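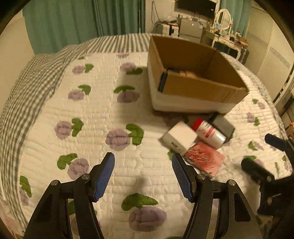
November. Up before six. Barometer down again overnight, wind in the south-west, rain in the gauge but less than the noise on the roof had suggested. Gauge emptied and reset. Kettle, toast, then straight to the clock while the house was quiet.

The longcase has been losing for most of the autumn. I had put it down to the drop in temperature, but the arithmetic never supported that. A steel rod of this length should shorten in the cold and the clock should gain, and mine has been doing the opposite. The dial is signed Rees, Ellgate, and the inside of the door has 1805 scratched into it with a point, probably by a repairer. The movement looks right for that date or a little before. Painted dial, anchor escapement, eight-day, rack striking. The seatboard is a replacement and a poor one, softwood, with the old holes not quite lined up with the new.

Took the hood off and looked at the crutch first. There was more play between the crutch and the pendulum block than I remember from the spring. Some is needed. Too much and the impulse is spent closing the gap before it reaches the pendulum. I closed the fork slightly with the smooth pliers, tried it, found it now gripped, and opened it again by a hair. A spot of oil where the two rub. Then the suspension spring, where I found the fault, or at least a fault. It has a kink just below the top brass, faint, visible only with the lens and the lamp held low. A kinked spring makes the bob roll at the end of its swing, and a rolling bob wastes energy. I watched it for a good while against a pencil line on the backboard and it does roll.

I had a spare spring in the tin, but it is a thickness up from the old one. Fitted it anyway to see. The arc dropped at once, and within the hour the tick had gone uneven. Took it off and refitted the old one with the kink eased flat between two pieces of brass. This is not a repair and I have written it down as temporary. Ordered two of the proper thickness from Stisteo. They quote a week. Last time it was nearer three.

While the weights were off I checked the lines. The going side is sound. The striking side has frayed where it passes the pulley, so both will be changed together when the springs come. Cleaned the pulleys with a rag and a matchstick. Wound the bell hammer wire back by a fraction, as it had been resting on the bell and giving a dull note. Now a clean one.

Setting in beat took longer than everything else. The floor in that corner runs down towards the chimney breast, and the case has a slip of slate under the left front foot which had moved. Pushed it back, packed the rear foot with a folded card, screwed the case to the wall batten again. Beat even by ear at 11.20. Set to the radio pips at noon. I will not touch the rating nut until it has run for several days. The temptation in the past has been to alter the nut and something else on the same morning, after which neither change can be judged.

Lunch, soup from yesterday.

Afternoon bus to Oltley for the record office, which shuts at four in the winter months. I wanted the parish accounts for the church clock, having seen a printed note that gave 1678 for its first making. The printed note is a poor witness. It gives no reference and misreads at least one other entry I have checked. The volume itself has been rebound tight and the inner margins are lost in places. There is a payment in that year "for the Clocke", with wire and oil in the next line. To my reading this is upkeep, and a clock needing wire and oil was already there. I copied out both lines with the spelling kept. The earlier volume is at the conservator and cannot be seen until spring. Left a slip asking to be told when it is back.

Also looked through a trade directory for Rees. Found two entries under Ellgate, both for the same premises, one as clock and watch maker and the later one as ironmonger. That fits with what I have seen on other dials from small towns: movements bought in, the local name painted on, a shop that sold whatever would sell. No forename in either entry, only an initial, and the initials do not agree. Possibly father and son, possibly a printer's error. Left it open in the notebook.

The church tower clock in Oltley was converted to automatic winding in 2000 and keeps very good time. I checked it from the bus stop and it agreed with my watch. The bus did not agree with either and was 21 minutes behind.

Home in the dark. Longcase still going, beat still even, no measurable error against the pips at six, though six hours proves nothing. Arc slightly wider than this morning by the pencil line. Wrote up the log: spring eased, crutch adjusted, slate replaced, rear foot packed, hammer wire set back, lines to be renewed.

Other matters. The gutter over the back door is dripping at the joint again. Coal is down to the last two bags. Library books due. Found the missing let-down key in the pocket of the brown coat, where I had looked already.

Wind has gone round to the west since tea and the barometer has begun to rise. Wound the bedroom clock. Bed at ten.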